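November, 2.10pm. Table by the navy partition, Hesis box + sheet. Carrying on from the page with the tea ring on it. Tamsin out till four so am writing everything down instead of shouting it across.

Wanted settled by tonight: which carton, which white sheet, where both sit on the table. Got one and a half of those.
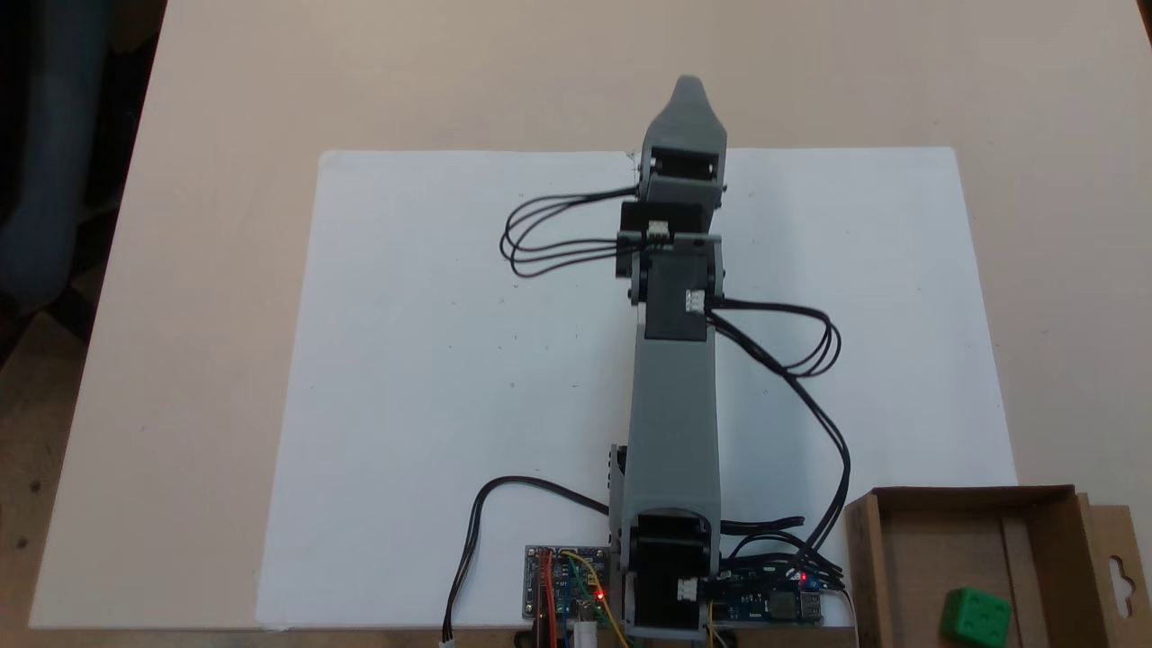
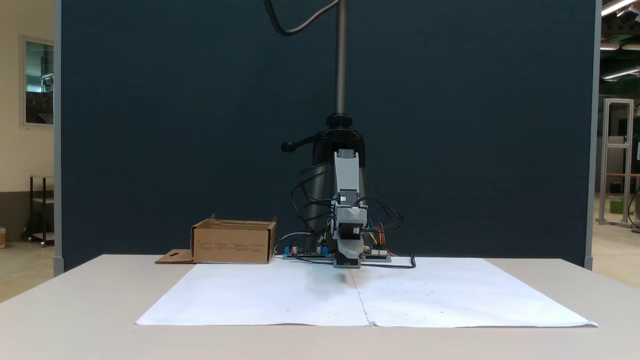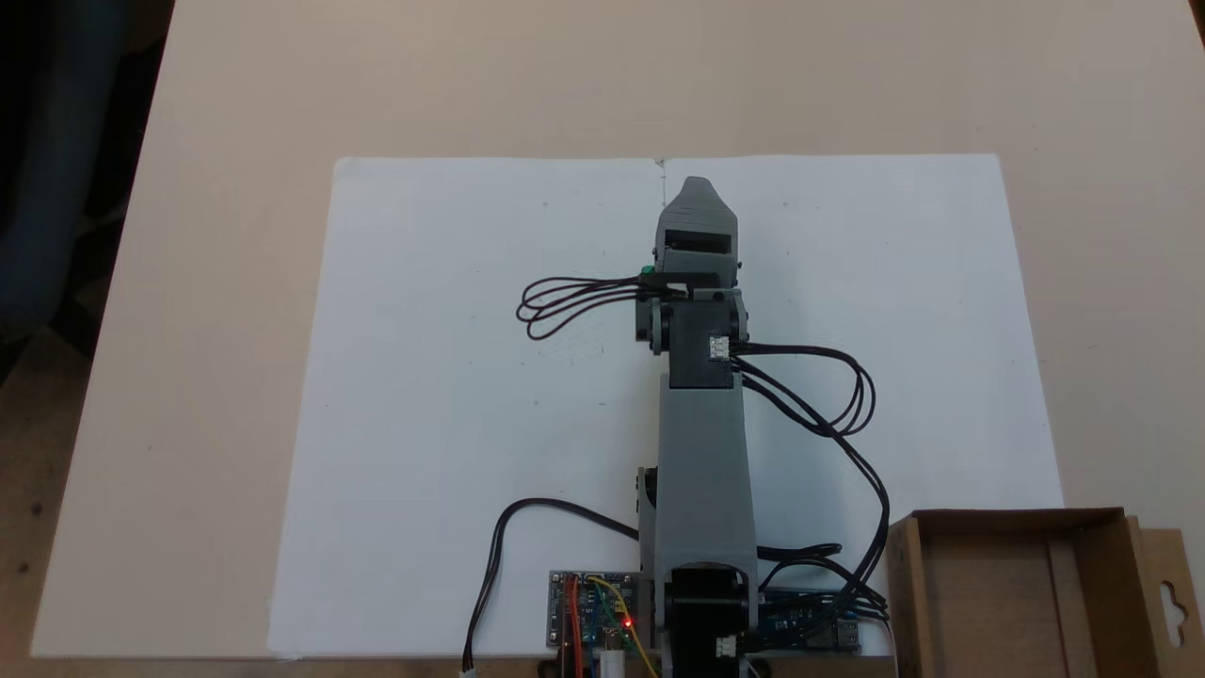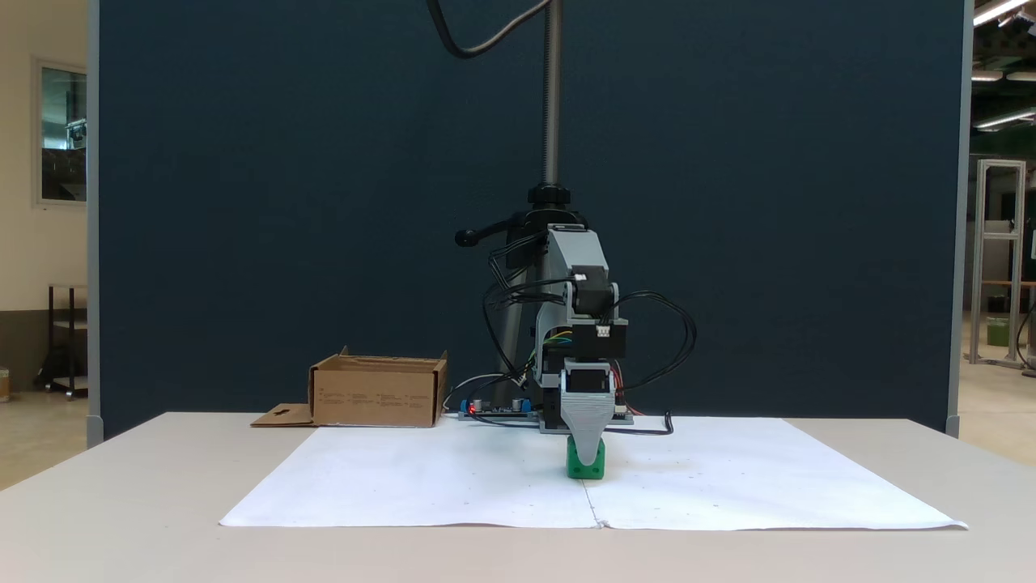
*6 min read*

**Sheet**

Old sheet binned, corners gone soft and a coffee mark that kept getting mistaken for a pencil mark. New one off the roll from Lutfa's cupboard. Cut it on the floor with the long steel rule. Long edges good, one short edge wanders by 2 mm and I'm not recutting it. Wandering edge goes away from you.

Curl is the main nuisance. Came off the roll wanting to go back on the roll. Tried:

- rolled it backwards round the cardboard core, elastic bands, left over lunch. Better. Middle flat, corners not
- books on the corners. Flat while the books are on, obviously
- low tack tape, short bits, underneath, folded back on itself. Good enough
- low tack along the whole edge. Looks lovely, then ripples in the middle, took it off again

Going with the short bits. DON'T use the brown parcel tape, Gayan did in the spring and it took the surface off the table in a stripe which you can still feel with a fingernail.

White is right though. Green shows up on it from the doorway. On the bare tabletop the yellow blocks practically vanish after dark with the strip lights on, they go the same porridge colour as everything else. The blue and the green would be ok on anything. Abdelkrim asked for grey card instead, says white is tiring to look at all afternoon. Fair. Tried a bit of grey under the desk lamp and the shadows got lost, edges hard to find. Staying white unless he turns up with a better grey.

Pencil marks: only faint, only outside the working bit. Someone (me) used biro on the last one.

**Cubes**

Green one out for all of today, rest in the tin. Fresh batch from Tistonholm, 30 mm nominal. Callipers on the first handful, all fine, one with a slightly proud lip round the hole, rubbed it down with the grey pad and it sits properly now. Put a dot of pencil inside the hole so I know which it is.

Note for whoever does colours next. Greens from the new batch are brighter than the old greens. Not a lot, but put one of each side by side and you'd ask. Have seperated them, old ones in the margarine tub, lid marked OLD. Please don't tip them back together to save space, it took me most of a morning to sort them last time and I'm not certain I got it right.

Count in the tin is 69, should be 70ish going by Tania's list but her list says "a bag of" for two of the colours so I've no idea what it should be really. Wrote 69 on the lid. If you take one, change the number.

Which way up with the hole: facing front or facing up, pick one and stick with it through a session. Mixed them this morning and then my notes said "hole side" all over the place with no idea which I'd meant. Two pages wasted. Front from now on.

**Carton**

Brown card, the open-topped type, shallow. Flaps are the argument. Folded right out they hang over whatever's beside the box. Upright they're tidy but they spring, and a springy flap catches sleeves. Mine, twice.

Options as of 3pm:

1. flaps up, leave them. Cheap, annoying
2. flaps folded down outside and taped flat. Tidy but then the box won't sit against anything and you've lost the lid
3. cut flaps off. Tamsin will object, she wants them reusable for posting
4. flaps folded INTO the box along the sides. Stiffens the walls nicely. Loses a bit of room inside but the cubes are small so who cares

Did 4 on a spare one and quite like it. Needs a dab of glue or it creeps up again. PVA under a clamp, waiting on it. If it holds I'll do the rest of the pile, there's 26 flat ones behind the door from the Berer delivery.

The hanging tab with the hole in it is a pain as well. Lovely for a shop, no use whatever on a table. Sticks out into the space you want your hand in. Was going to trim it, but Lutfa pointed out that if the box gets hung on the pegboard at the end of the day then the tab is the whole point, and the pegboard is where they're meant to live. Right. So tab stays but faces whichever side nobody is reaching from. Write it on the floor plan.

Card itself: ok. Scores cleanly, doesn't crack on the fold if you run the back of a butter knife down it first. The cheaper ones we had from the market stall cracked every single time and shed brown crumbs over the white sheet, which is how I came to be hoovering a sheet of paper. (Brush attachment, low power, hand flat on the corner. Works.)

Tape residue on the front of one, Tania says lighter fluid, I say leave it.

**Where things go**

Box off the sheet, not on it. On the sheet it leaves a dent line and a smear of card dust, and then when you shift it you've got a grubby rectangle. Off to the side on the bare tabletop. Tried it left and right, both workable. Left is easier for me, right is easier for Abdelkrim who is left handed and has been very patient about it.

Have put masking tape corners down on the plan drawing (the drawing, not the table!) for both. Label says L and R. When the next person sets up, choose one, note it at the top of the page and leave it there for the afternoon. Half of last month's muddle was the box having moved a hand's width between cups of tea.

Sheet goes down first, then everything else. Sounds daft to write it down but I did it the wrong way round at nine this morning and had to clear the lot.

Check sheet is square to the table's front edge. Eye is not good enough, use the set square from the red drawer. And put it back in the red drawer.

**Partition**

Navy is good behind, dull, doesn't bounce light about. Fabric picks up fluff something terrible. Lint roller from the coat hooks, ten seconds, do it before and not after you put the white down or it all lands on the white. There's a faint chalky handprint low down that won't shift. Tried damp cloth, tried dry cloth, tried a bit of bread which Gayan swears by. Bread made it worse and then there was bread.

Don't pin things to it. Paewai lot want it back without holes.

Draught from under the door lifts the near corner of the sheet whenever someone comes in. Rolled towel along the bottom sorts it. Towel keeps wandering off to the kitchen.

**Light**

Afternoon sun gets round the blind from half two and puts a stripe across the table. On white it's blinding. Blind down fully, strip lights on, desk lamp off. The lamp makes two shadows per cube and then you can't tell which side is the edge. Wrote this last winter too, apparently, see the blue notebook, same handwriting, same complaint.

**4.20pm**

Tamsin back. Showed her the folded-in flaps. Doesn't hate it. Wants to know if they still fold out again for posting once glued, and no, they don't. So now thinking slots instead of glue, a little tongue on the flap and a slit in the base. More cutting. She's drawn it on the back of an envelope, which is taped in opposite this page. Her slit is too short for the card thickness, I'd make it a touch longer, have pencilled it on.

Glued one came out of the clamp fine by the way. Stiff as anything. Bit of PVA squeezed out along the bottom and it had stuck to the newspaper so it now says half of a football result underneath. Usable. Marked GLUED, keep it as the comparison.

**To do**

- cut two slotted ones to Tamsin's drawing, long slit, then see which creeps
- ask Tistonholm if the green changed or if I'm imagining it
- second white sheet cut and kept flat under the plan chest as a spare, interleave with tissue
- get Tania's list redone with actual numbers for the two bags
- new blade for the knife, this one is dragging, did the last long edge in three goes
- towel. Get a proper draught thing for the door
- floor plan: add box L / box R, tab direction, hole to front
- Abdelkrim to bring his grey sample if he finds it

Left the sheet down overnight with books on the corners. Please don't put mugs on it.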